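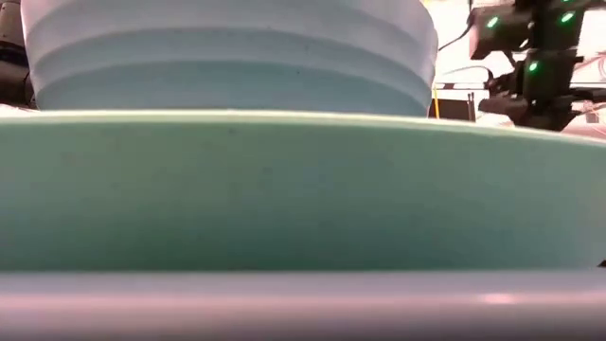 Bowls in light blue and mint green.

Brillville Community Kitchen: Frequently Asked Questions

Last revised December 11, 2000

Who may reserve the kitchen?
Any resident of Brillville who is 18 or older may apply. Clubs, congregations and school groups must name one adult who will sign the agreement and remain on the premises for the whole reservation.

How is a reservation made?
Application forms are available at the front desk of the Martens Building. Completed forms should be returned to Nisha Kanaujia, Reservations Clerk, in Room 284. Requests made by telephone are not held until the signed form has been received.

How long is a reservation?
The standard period is 4 hours, including setup and cleaning. A second period on the same day may be granted if no other party has applied for it.

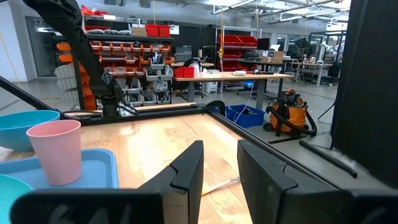

Are dishes and utensils supplied?
Plates, cups, bowls and serving utensils are included in the fee. Knives are kept in a locked drawer and are issued at the front desk against a signature. Table linens are not supplied.

What happens if something is broken or missing?
Please report it on the checkout sheet. The replacement cost is deducted from the deposit, and the balance is mailed to the person who signed the agreement. Items belonging to the kitchen may not be taken home for washing.

May food prepared in the kitchen be sold?
Sale to the public requires a temporary food permit, a copy of which must be attached to the application. Bake sales held by school groups follow the separate rules adopted in November.

How should the kitchen be left?
All dishes are to be washed, dried and returned to the shelves marked for them. Counters and tables are to be wiped with the cleaner provided under the sink.

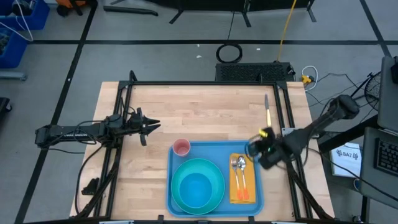
Floors are to be swept and then mopped, and trash is to be tied and carried to the bins on the Zimon Street side. Refrigerators must be emptied. Any food left behind will be discarded the following morning.

Can a reservation be canceled?
The full fee is refunded when written notice is received at least 2 weeks ahead. After that time the deposit is returned but the fee is kept.

Whom should I contact about a problem during my reservation?
Dial extension 803 from the wall telephone. Shahzad Rajput, Building Supervisor, or his deputy, Kobe Van Hecke, will respond.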